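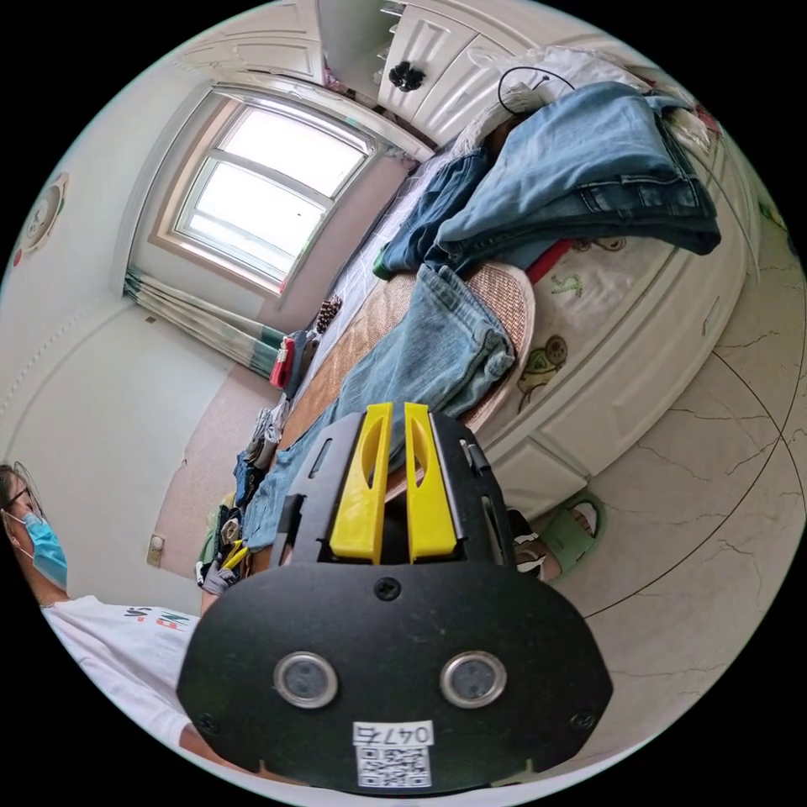
Losine Household Services
June 20, 2023

The summer edition of our guidance on folding and storing denim is now available to all registered households. This thread sets out the main points. The full text is at the Warnach service desk and will be mailed on request.

Please fold jeans on a bed or another wide, flat surface at a comfortable height. A woven mat laid over the bedding gives a firmer base than a quilt or a loose sheet. Rattan is suitable. So is a plain cotton blanket pulled tight at the corners.

Before starting, move pillows and bunched bedding up to the head of the bed. Clothes that are still to be sorted may wait in a heap at the far end, but should not share the space used for folding.

Check every pocket, including the small coin pocket. In the April collection our Lepik branch recovered 189 items from the pockets of jeans handed in for storage. Most were receipts and hair ties. The keys have been returned to their owners.

Close the zipper and the top button. Lay the jeans flat with the front facing up, and smooth the waistband with the side of the hand. Fold one leg over the other so that the outer seams meet. Tuck the point at the seat inward to leave a straight edge.

Bring the hem up toward the waistband and stop a little short of it. Fold once more for a shelf, or twice more for a drawer. Cuffed hems may stay cuffed if the wearer prefers them that way. Please do not press a new crease into the cuff.

Stack heavy denim first and lighter washes on top. Dark indigo should be kept apart from pale garments for the first few months of wear. Color can transfer in storage, and we receive more letters on this subject than on any other.

A stack that leans is too tall. Our previous edition gave a fixed number of pairs per stack. That line has been withdrawn, as it did not allow for children's sizes or for lined winter jeans.

Several households have asked about work gloves. Gloves are permitted at all stages. Please wear a clean pair kept for this purpose, and check the fingertips for grit before handling light fabrics.
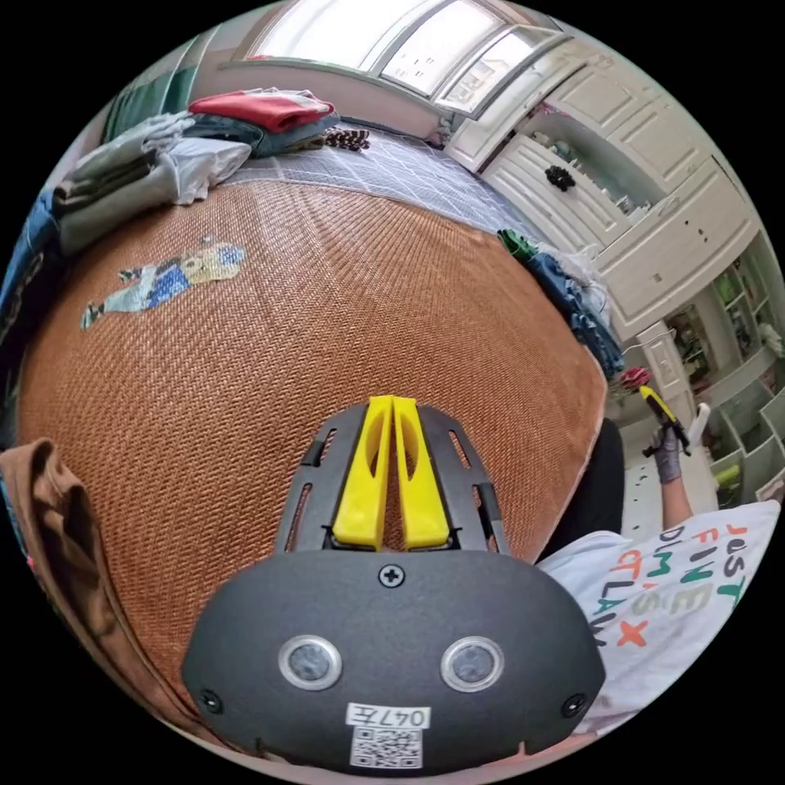 When the denim has been put away, the remaining clothes may be brought forward in small groups. We suggest taking knitwear and T-shirts next and leaving socks until the end. Red garments and other strong colors should be stored under the same rule as dark indigo.

A rattan mat that has been used for folding should be wiped along the weave with a barely damp cloth, left to air, and rolled with the smooth side inward. Do not fold the mat. Lint can be lifted with a soft brush - a clothes brush will do.

Mats with split or raised strands should be taken out of use for this work. A loose strand will catch on a knit sleeve very quickly. The Warnach desk will look at a damaged mat and advise on whether the edge can be rebound.

On storage boxes: the Uvance box remains on loan to registered households at no charge, with a limit of 2 per address. There are 100 boxes at Warnach at present. Lepik has none until the July delivery, and we regret the inconvenience.

Labels should be written on the short side of the box and should give the type of garment, the size, and the month. Please use pencil. Boxes returned with marker on the lid have to be relined before they can be lent again.

The guidance was revised by Han-gyeol Chae of our garment care office, who went through the comment cards from the last edition and rewrote the sections on seams, cuffs, and drawers. The office handled 3391 garments during the review period, the greater part of them denim.

Correction to the printed leaflet: on the page headed "Drawers," the second drawing shows the waistband at the wrong end. The text beside it is correct. Replacement pages are being printed and will be sent with the next mailing.

Questions on this thread will be answered during desk hours. For repairs, please write to the Lepik branch directly and include your household number - requests without one are held until it has been confirmed.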